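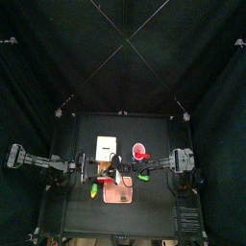

Le poste à deux bras, vu de la caméra de tête. Plateau noir mat, parois en tissu noir.

Rechercher sur le blog OK

Recalage tardif des caméras de poignet : premiers résultats

Je reprends la question laissée ouverte en janvier : faut-il entraîner la politique sur toutes les vues dès le départ, ou introduire la vue de poignet dans un second temps ? La version simultanée, que j'appelle Aken, sert de référence. La version différée s'appelle Awan.

Le jeu de données comprend 481 démonstrations téléopérées. J'en garde 400 pour l'entraînement, le reste pour la validation. Même encodeur visuel, même tête d'action, même horizon de prédiction dans les deux cas. Dans Awan, les jetons issus du poignet sont masqués pendant les 300 premières époques, puis démasqués avec un taux d'apprentissage réduit sur les couches d'attention croisée.

L'hypothèse de départ vient d'une remarque de Finn Sperling sur les journaux de Serkmont, notre ancienne base de code : quand les deux flux arrivent ensemble, l'attention se concentre très tôt sur le poignet et la vue globale n'est presque plus consultée. L'approche se dégrade alors dès que l'objet visé sort du champ proche.

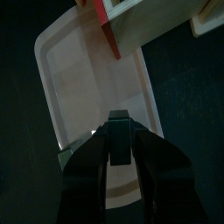 Vue de poignet : la pince ouverte face au bac blanc.

Sur cette vue, les doigts noirs se détachent mal du fond, lui aussi très sombre, alors que l'intérieur du bac concentre la lumière. Une normalisation globale de l'image écrase donc les contours de la pince. J'ai fini par normaliser par blocs, avant l'encodeur, pour les deux variantes.

Résultat sur 3 graines : Awan obtient une erreur de validation plus faible sur la phase d'approche, et l'écart est de même signe à chaque fois. Sur la fermeture de la pince, je ne mesure pas de différence exploitable. La dispersion entre graines y dépasse l'écart entre méthodes.

Deux réserves. Le moment du démasquage a été choisi à la main et je n'ai pas encore balayé ce paramètre. Par ailleurs, l'erreur hors ligne prédit mal le taux de réussite sur le robot ; les essais en boucle fermée restent à dépouiller.

Le code d'entraînement est dans la branche « masque-tardif » de Gralta. Le fichier de configuration par défaut correspond à Aken, penser à changer la clé du planificateur avant de lancer.

Partages : 3

Articles récents
Serkmont : ce que je garde, ce que je jette
Synchroniser deux bras sans horloge commune
Attention croisée et vues redondantes
Gralta, notes d'installation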